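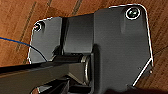 I spent most of October deciding what to do with the floor in the back room, and the deciding took longer than the work. The room is 153 square feet. I had two samples of floor oil, one from Sandard and one from Valente, and I kept moving them from the window to the door and back again to see them in different light.

Lok-yiu Hsu came over one evening and told me to stop looking at samples and wash the floor first. She was right. I had been comparing oils against a year of dust.

So I emptied the room. The bookcase went into the hall, the rug went over the porch rail, and I did the boards on my knees with a bucket and a rag, wrung out hard. It took until 4 in the afternoon. The walls came next – I only meant to wipe the light switches, but one clean patch makes the rest look bad. 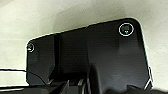
The pale, speckled stuff behind is the reason I've gone off plain white paint.

I had a can of Seritz in the hall, a flat white, bought for this room. I put it back on the shelf. A slightly mottled surface is easier to live with, and I don't want to spend a weekend making a room look flatter. Chun-hung Cheung says I'll change my mind by spring and has offered to take the can off my hands in the meantime.

That left the oil. I spent $159 in the end, with the pads and a new long-handled applicator, and the oil was most of it. 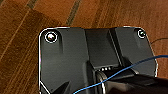
I ordered the clear one from Valente. The Sandard sample had a tint in it, and I liked it on the card, but a tint pulls everything toward one color. These planks run from deep chestnut to a lighter honey orange, sometimes along the same board, and I'd like to keep that. The dark seams can stay as they are too. I looked into filling them and lost interest.

The bookcase is still in the hall. I want to do the oiling with the room bare, and the rug needs a proper cleaning before it goes back in anyway.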